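Visit report: Sivport manipulation lab, software track

Posted May 2, 2021

The Sivport lab opens its doors twice a year, once for students and once for people who write code for other people's arms. I attended the second kind in March. The agenda was split between the motion planning group in the morning and the perception group after lunch. These notes cover the software only; the building and the coffee have been reviewed elsewhere.

Planning

The planning stack is called Brimwood. It started as a wrapper around a sampling-based planner and has since absorbed most of the things it used to call. Giorgia De Luca, who maintains the collision layer, gave the first talk and kept it to code on a screen.

Brimwood separates the transit motion from the last few centimeters of approach. Transit is planned against a coarse model of the cell, padded on all sides, and cached. The approach is planned fresh every cycle against the current depth data, with the padding removed. The handoff between the two is a single pose with a tolerance, and most of the bugs De Luca showed came from that tolerance being set by hand. Their regression suite replays 1870 logged approach problems on every merge. Nine of them still fail and are marked as known.

I asked about cable modeling. They treat the dress pack as a swollen cylinder around the wrist and limit the last joint to a range narrower than the hardware allows. Several of the visitors do the same. A proper cable model exists on a branch and is too slow to run in the cycle.

Logging

The logging tool, Plevberg, was the part I would take home. Every planner call writes the full request, the scene hash, the random seed and the result to one file, and a command-line viewer can rerun any call offline. Older logs need a converter. The time base is the controller clock, with camera stamps mapped onto it by a filter that is re-estimated at startup — a sensible choice, though drift over a long session is only checked after the fact.

One complaint: the viewer reports planning time and execution time in the same column, in milliseconds for one and seconds for the other. De Luca said a fix is in review.

Perception

The perception group runs a segmentation network followed by a grasp scorer, under the name Macapagal. The training set is small by current standards, 2277 labeled depth and color pairs. A median cycle from trigger to ranked grasp list takes roughly 710 milliseconds on their workstation, most of it in the scorer.
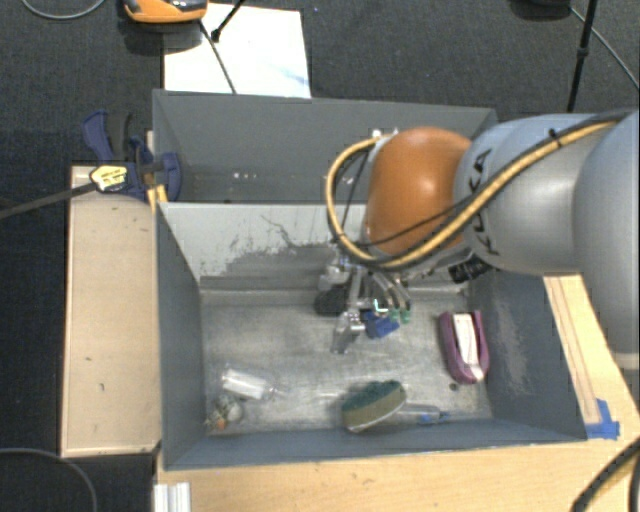 Grasp ranking in Macapagal is done per segment, so a bad mask costs more than a bad score. Clear plastic is the usual source of bad masks, and the bin under the KUKA arm had two cases of it, a small bottle with a white label and a tube with a blue end lying partly under a sponge. The label gives the depth camera something to return on; a bare tube wall gives it very little. The group fills such holes from the color mask and assigns the region a fixed low confidence, which pushes it down the list until the opaque items are gone. The sloped walls enter the planner as four planes, and any finger pose that crosses one is dropped before scoring. I would have moved that check later and kept the near misses for shifting, but it does save time.

Questions from the floor were mostly about the fixed confidence value. It was tuned on one bin and one camera height. There is no plan to learn it yet.

Open items

Brimwood and Plevberg build from a clean checkout on the current long-term Linux release. Macapagal needs an older driver and a patched point cloud library. The slides are promised by email, the approach problem set is not being released, and the interface documentation covers the planner calls but leaves out the error codes.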